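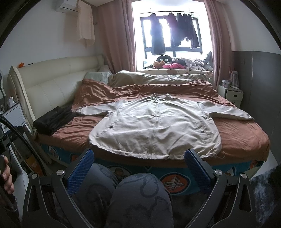

Chapter 5
What Clothes Are Supposed to Tell Us

By Margit Gál
2018-04-11

We use cookies to remember your reading preferences. By continuing you accept our cookie policy.

Most introductions to the history of dress start with a confident claim: clothes are a language. Learn the grammar, the student is told, and you can read a person's rank, trade, faith and mood from across the street. The claim is older than the field itself, and it has survived mainly by being repeated. This chapter asks how much of it holds up.

Take the town of Kalldale. In 1305 its council passed a rule on who could wear fur trim and who could not. Older textbooks treat the rule as a picture of daily life: merchants in fur, laborers in plain wool, everyone sorted at a glance. But a law against something is poor proof that people obeyed it. It may show that plenty of them were doing the opposite. The court rolls list only three fines under the rule, all from the same December, and all against members of one family. Was the town obedient, or did the council have a quarrel with that family? The rolls don't say, and writers who tell you they know are guessing.

The same trouble follows us into modern times. Benedek Kozma, in his study of work clothes in the Trallus mills, argued that the short jacket became a sign of pride among younger workers. He may be right. His evidence, though, is a set of roughly 60 letters, most of them written by foremen – men who had their own reasons for noticing what the young were wearing. When the workers themselves mention jackets, they talk about price and pockets. One complains at length about a lining.

Price and pockets deserve more room than they usually get. A garment is bought because it was in the shop, because it fit, or because a cousin had outgrown it. Later someone comes along and finds a meaning in it. Sometimes the meaning was there all along. The careful student will want to see a diary, a bill or a bit of gossip before agreeing to that.

In the sections that follow we look at the Kalldale rule in full, then at the Trallus letters, and finally at the Sfakianakis account books, which record what one tailor sold and what came back for repair. The repairs are the better source. Keep a note, as you read, of each place where an author moves from "was worn" to "was meant" – and check what stands between the two.

Comments

tremus: The fines could be missing, not absent. Half of those rolls were lost, weren't they?

Ilona B.: Hard on Kozma. He does admit the foremen problem in his notes.

pdw: Assigned this for class. More on the lining please.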